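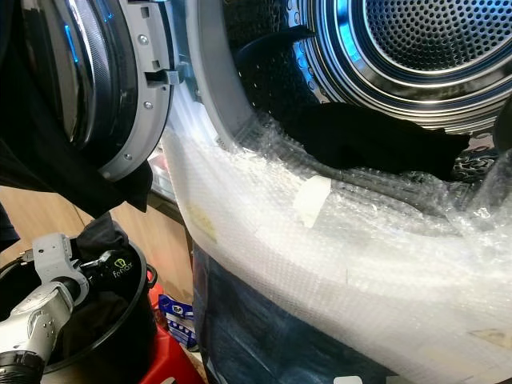 扉を開いたドラム式洗濯機。投入口の下側は気泡緩衝材で覆われている。

ドラム式洗濯機（ドラムしきせんたくき）は、前面の扉から衣類を出し入れし、横向きまたは斜め向きの円筒形の槽を回転させて洗う洗濯機である。横型洗濯機、前面投入式洗濯機とも呼ばれる。

概要
槽の回転によって衣類を上部まで持ち上げ、落下させたときの衝撃で汚れを落とす「たたき洗い」を基本とする。縦型に比べて使用水量が少なく、布どうしの絡みも起こりにくい。一方、水位が低いため泥汚れなどのすすぎには時間がかかることがある。設置には扉の開閉に必要な前方の空間を要する。

構造
槽（ドラム）
多くはステンレス鋼製で、壁面に多数の小孔があり、脱水時にはここから水が外側の水槽へ抜ける。内壁から突き出た羽根状の部品はバッフルまたはリフターと呼ばれ、衣類をすくい上げる役割をもつ。

扉
中央に透明または着色された丸い窓をもつものが多い。窓の内側は槽に向かって張り出し、衣類が扉側に寄るのを防ぐ。縁には鉤形の掛け金があり、本体側の錠とかみ合う。運転中は施錠され、排水が終わるまで開かない機種が一般的である。

パッキン
投入口の周囲に取り付けられた蛇腹状のゴム部品で、水漏れを防ぐ。溝に糸くずや小物がたまりやすく、湿気が残るとかびの原因となる。

衣類の出し入れ
洗濯物は一枚ずつほぐして槽の奥から入れる。袖や裾が投入口の縁に残ったまま扉を閉めると、布がパッキンとの間に挟まり、生地の傷みや水漏れにつながる。黒や紺などの濃色の衣類は糸くずが目立つため、裏返して淡色のものと分けて洗うことが多い。取り出す際は槽の上部に張り付いた小物が残りやすい。

投入口の養生
運搬や修理のとき、また展示や実習で扉を繰り返し開閉するときには、投入口の縁を気泡緩衝材や布で覆うことがある。覆いは粘着テープで仮留めし、通常の洗濯を始める前に取り外す。緩衝材が扉と本体の間に残ると密閉が損なわれる。

手入れ
使用後は扉を少し開けて槽内を乾燥させる。パッキンの溝は柔らかい布で拭き、糸くずフィルターは定期的に清掃する。小さな子どもやペットのいる家庭では、槽内への立ち入りによる閉じ込め事故を防ぐため、扉を閉めておき、チャイルドロックを使用する。

関連項目
縦型洗濯機
衣類乾燥機
洗濯ネット
気泡緩衝材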